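Stakholm Automation Training Unit
Thread: How we show a two-armed robot a task by hand (1/18)
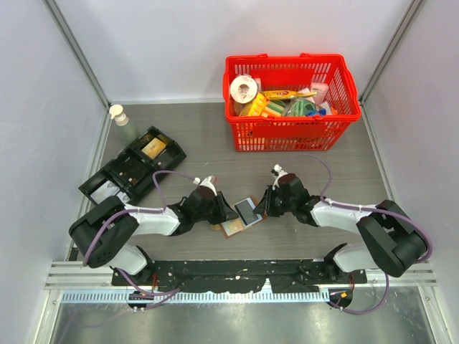 Two-arm station during a card-handling demonstration, with the card pile between the grippers.

2/18
The Stakholm unit teaches handling tasks to two-armed stations by demonstration. A trained operator performs the task through the arms, and the recorded motions become the material from which the robot learns. This thread sets out how a session is prepared, carried out and reviewed. It is intended for partner sites and for staff joining the program.

3/18
We use two methods. In hand guiding, the operator takes hold of the arm and moves it through the task directly. In remote control, the operator moves a pair of leader handles and the station arms follow. Hand guiding suits short, single-arm motions. Card handling is taught by remote control, as both arms are needed at the same time.

4/18
The task is described in one written sentence before any recording begins. For the current series the sentence reads: "Take the top card from the pile and place it in an open bay of the tray." If the sentence cannot be agreed, the session is postponed.

5/18
Cards are a demanding object to begin with. They lie flat, they overlap, and a parallel gripper has very little edge to work with. Operators are asked to steady the pile with one arm and lift with the other. Which arm does which is left to the operator, provided that the choice is kept for the whole set.

6/18
A set consists of 30 demonstrations of the same task by the same operator. Between demonstrations the cards are put back by hand and the pile is turned to a new angle. Please do not square the pile neatly each time. A robot shown only neat piles will have difficulty with any other kind.

7/18
The other items on the work surface are part of the setup. In the present layout these are a red shopping basket filled with packaged goods, a pale green pump bottle in the back left corner, and a black tray with several compartments. The basket and the bottle play no part in the card task and should not be touched during it.

8/18
The tray is set at an angle on purpose, and some of its bays already hold small objects. The operator must therefore choose a bay that is free. We have been asked whether the tray could be emptied before each set. It should be left as it is.

9/18
Speed. New operators tend to move too quickly through the approach and too slowly at the grasp. Aim for an even pace throughout. A pause of a second above the pile is acceptable. A pause of several seconds is recorded along with everything else, and the robot may learn to wait as well.

10/18
Errors. If a card slips and the operator recovers it smoothly, the demonstration is kept. Recoveries are useful. If a card leaves the work surface, or if the two grippers touch each other, the demonstration is stopped and marked as rejected. Rejected demonstrations are stored separately and are never deleted by the operator.

11/18
Rest. No operator works more than 4 sets in one day. Remote control places a steady load on the wrists and shoulders, and the quality of the recordings declines well before the operator notices any fatigue.

12/18
Cables. Before each set, move both arms once through their full reach and confirm that the loops along the arms run free. A cable that catches will pull the wrist slightly to one side, and this is difficult to find later in the data.

13/18
Review is carried out by a second person who did not record the set. The reviewer watches every demonstration at normal speed and checks three points: that the correct card was lifted, that it came to rest fully inside a bay, and that both arms returned to their starting position.

14/18
The Sidport site joined the program in March and has since delivered 400 accepted demonstrations of the card task. Sidport follows the same written sentence and the same layout, but its operators have mostly chosen the left arm for lifting. This has been a welcome addition to our own recordings.

15/18
The Rivadeneyra site will begin with a different task, the transfer of small packages from a basket to the work surface. Its operators will complete the card task first as part of their training - 11 practice demonstrations each, which are reviewed but not added to the collection.

16/18
All sites record through Denier, our session software. Please enter the operator code, the task sentence and the lifting arm before the first demonstration. Sets submitted without a lifting arm have to be returned to the site, and this was the most frequent cause of delay last quarter.

17/18
A question raised by several partners: may two operators share a station, with one person for each arm? At present they may not. We tried this in a short trial, and the timing between the arms varied too widely from one pair of operators to the next. The matter remains open for heavier objects.

18/18
The revised operator guide takes effect on 17 June 2023 and replaces all earlier versions. Sites should remove printed copies of the previous guide from their stations. Requests for training places may be sent to the Stakholm unit through the usual site contact.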